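Ticket: Large format print queue stalls on tiled pattern jobs
Product: Farooqui RIP Server, version 4
Site: Kaltdale print room
Reported by: Grillalgate Wallcoverings, prepress
Status: Closed - workaround in place, fix pending
Priority: Medium

Problem
Repeat-pattern jobs sent to the Ima queue stop at the spooling stage. The job shows "Processing" and never moves to "Ready." Single-image jobs on the same queue print normally. No error is shown in the client. Restarting the client does not clear the job. Restarting the server does, but the next pattern job stalls the same way.

Steps to reproduce
Open any pattern file with step-and-repeat turned on.
Set output length to 2,000 mm or more.
Send to the Ima queue with default settings.
Watch the job list. Progress stops before the first band is written.

Log extract
spool: job accepted, queue=ima
tile: expand start, mode=brick-offset
tile: cache request denied, limit=200 MB
tile: retry
tile: retry
(the last line repeats until the service is stopped)

Update 1 - support
The tile cache limit is 200 MB. That was the default in the previous version and it was carried over by the upgrade in March. The new expander builds the full repeat in memory before it writes a band, so longer jobs go over the limit. It should fail with an error at that point. It retries with no upper count instead, and that part is a bug.
Please confirm the free memory on the server and whether the queue was imported or created new.

Update 2 - customer
Queue was imported. Server has plenty of free memory. Tried lowering the resolution from 600 dpi to 300 dpi. Short jobs then go through, long ones still stall. Lower resolution is not usable for production anyway, the grout lines in the brick designs go soft.

Update 3 - support
Understood. Please try the following and leave resolution at 600.
Stop the spool service.
Open the queue settings file and set the tile cache limit to 0 (no limit).
Delete everything in the tile temp folder. Do not delete the folder itself.
Start the spool service and resend one job.

Update 4 - customer
Done. First attempt failed with a permissions error on the temp folder, which had been deleted along with its contents. Recreated it and gave the service account write access. Second attempt spooled and printed. We then sent the slate brick and the pastel floral back to back at full length and both completed.

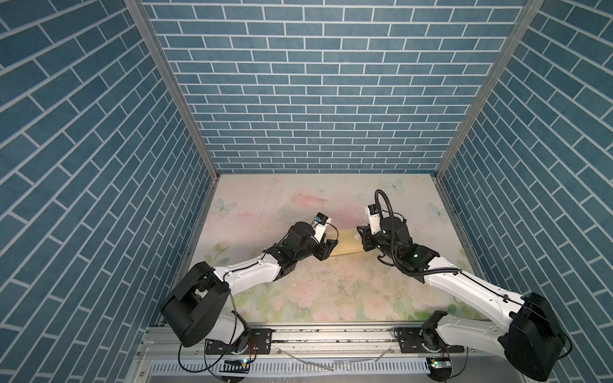 Attachment 1: blue brick on the walls, pastel floral on the tabletop.

Update 5 - support
Thanks. The endless retry has been logged as a defect and linked to this ticket. Until the fix ships, keep the cache limit at 0 on any imported queue. New queues do not need the change.

Update 6 - customer
Two other imported queues had the same 200 MB value. Changed both. OK to close.

Resolution: Configuration change. Defect open with development.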